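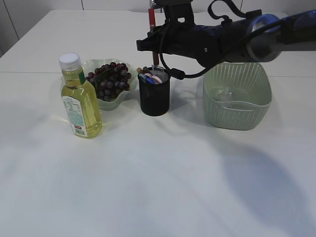 Cable routing on the tabletop cell, a thread

1/ I look after a small pick-and-place cell at Mavau. One arm, one gripper, a white table and a mix of household stuff it has to handle. Most of the upkeep is cables, so that's what this thread is about.

2/ Look at the black cable that loops down from the arm past the pen holder. Slack like that is fine in free space. Put a mesh cup full of pens next to it and you have something to snag on.

3/ The old loom lasted 2,777 cycles. It failed at the wrist, right behind the connector. The jacket looked good from outside and the conductor was broken inside. I spent most of a morning blaming the gripper driver.

4/ What I do now: every 500 cycles I stop the arm, lock it out and run my fingers along the whole loom. I'm feeling for soft spots and flat spots. Then I wiggle each connector by hand with the status page open and watch for dropouts.

5/ Slack gets set with the wrist at full twist, both directions. If the loop goes tight at either end, let out a little more. If it hangs lower than the fingertips, take some back. There is a narrow band where both are OK.

6/ Ties: snug, never crushed. I use hook-and-loop near the joints and save zip ties for the straight sections. Amanuel Bogale got me to switch in October and I haven't cut into a jacket with side cutters again.

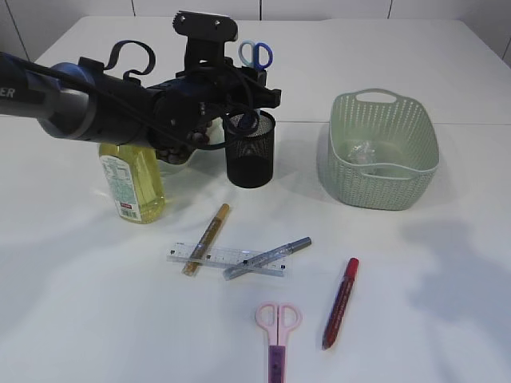
Gripper down by the oil bottle and pen holder, cable close to the rim of the mesh.

7/ Tall things are the ones to watch. A bottle or a cup of pens reaches right up to where the wrist works. Flat things like a ruler or a marker never touch the loom, but they bring the fingers close to the table, so check your height offset before running those.

8/ Mounting plate bolts get a paint mark after torquing. If the mark has moved, I retorque and rerun the touch-off. Skipping the touch-off cost me 3 bent fingertips on the Brollard cell last year.

9/ Current loom is at 814 cycles, no dropouts so far. Spare is made up and hanging on the hook by the door – label faces out, please put it back that way.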